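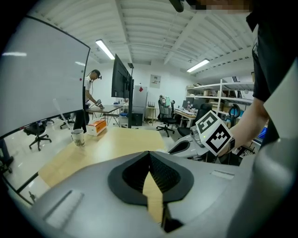

OK, so, hospital blood fridges. I looked after ours at Van Loon for 8 years, and I still can't walk past one without checking the display (my family loves this). The thing I want you to picture is how ordinary the handover is. Somebody's got a dark watch near the wrist, bare forearm, short sleeve, a black T-shirt like the one on the right up there, and they need to be able to read a label and sign for a bag without hunting for anything. So think about hands first and software second!

Pause, next bit. When we started, the nearest stock was in the main lab, 700 steps from the maternity ward. I walked it with a porter, then walked it again with the elevator out. We put a small satellite fridge by the ward in December and I fought for the Ladetti model over the Tusar one, mostly over the door alarm. I'd do it again.

(Ask who has a fridge on their own floor. Wait for hands.)

Then the drills. We ran 319 of them, nights included, and my favorite is still the one at 3 a.m. when the phone list was out of date and we all found out together. Fix your phone list! Mine was taped inside a cupboard.

Questions now, or grab me by the coffee.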